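3. What the Parts Look Like on the Bench

3.1 Choosing the pieces

I should say up front that I came to gear trains from teaching, and the whole study grew out of a grumble. I'd been running the Urwood evening workshop with Tormod Dalen, and we kept noticing that people who could explain a gear ratio on paper would go completely blank when we put a handful of small gears and a plate in front of them. They knew what meshing was. They just couldn't see how a part wanted to sit. So when Agnes Paterson suggested we write up what people do with a really small assembly - a ring plate, pegs to take the gears, a few gears, no housing and no screws - I said yes before she'd finished the sentence.

We settled on bare metal parts after a long argument about color. Folke Lie wanted the gears painted so that participants could talk about "the red one" and we could transcribe it easily. Kirstin Niven was dead against it (and I ended up on her side). Once a part has a color, people stop looking at its teeth! With everything silver, you have to find your own words, and the words were exactly what we were after. Our transcripts are full of lovely things like "the chunky one" and "the one that looks like a crown," and I wouldn't swap them for any amount of tidy coding.

The surface matters more than I expected too. Our first pilot used a pale tabletop and the parts more or less vanished into it, so we went to a dark one. Against that, the hole in a plate or the bore of a gear reads straight away as a dark spot, and you can tell at a glance which way up the plate is lying in relation to you.

Figure 2 shows a layout of the kind I mean when I talk about a "cluster" in Section 4: parts touching or overlapping, with at least one part standing clear of them.
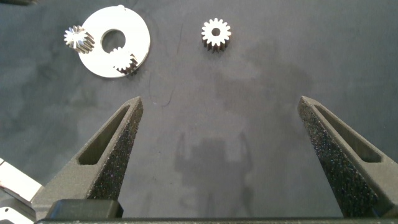

Figure 2. Ring plate with two small gears resting on it and a single spur gear apart to the right.

What I like about this layout is how different the gears look from one another. The one at the left edge of the plate has angled, tapering teeth and could pass for a bevel gear, while the spur gear off by itself has a flat bright top and square-looking teeth. People pick up on that sort of thing very fast. Whether they treat it as a real difference in the part or just a trick of how the light falls is another matter, and we come back to it when we discuss naming.

3.2 Sessions and wording

We ran 17 participants, one at a time, all recruited through the Plustgate adult learning list. Each person did eight short trials, and Raymonde Hawthorne sat in on every session and took notes by hand, which slowed us down a bit but saved us more than once when the audio was muddy. After dropping unusable recordings we kept eight trials for most people and fewer for four of them. The instruction was read from a card and was the same each time: "Please put the parts together the way you think they go, and tell me what you're doing as you do it." That was all. If somebody asked whether they were right, we said "keep going as you like," and I can tell you that is a surprisingly hard thing to say with a straight face to a nice person who is stuck.

We borrowed the word "parked" from Debnath, the parts supplier whose packing sheets we'd been using as scrap paper. A parked gear is one that is lying on the surface and not on a peg. A "seated" gear is one on its peg, with the peg tip showing in the bore. Those two words do nearly all the work in our coding scheme. Take a plate with two gears seated, the top peg bare, and a loose gear lying off to the left: we code that as two seated, one parked, one open peg, whatever the person happens to be saying at the time.

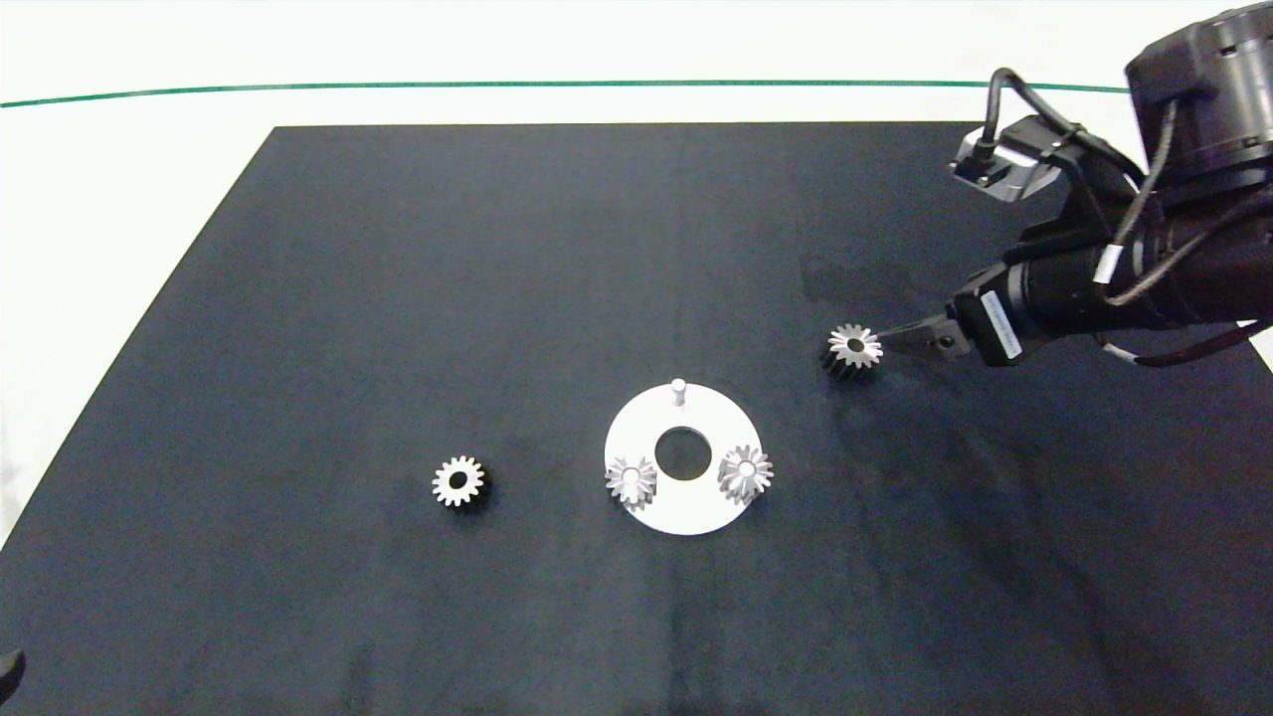 3.3 Coding what people said

Kirstin and I coded the transcripts separately and then sat down together over a very long afternoon to compare. We had 140 stretches of talk that mentioned a gear by some kind of name, and we sorted each one by what the name leaned on: the teeth, the size, the place on the bench, or the job the gear was supposed to do. Place names ("the left one," "the far one") were the messiest. They go stale the moment anything moves, and people hardly ever notice that they've gone stale, so we marked each one with the state of the plate when it was spoken.

Where Kirstin and I disagreed, Tormod read the passage cold and his reading stood. He asked me to note that he found "the grumpy one" impossible to classify, and it remains in the table under Other.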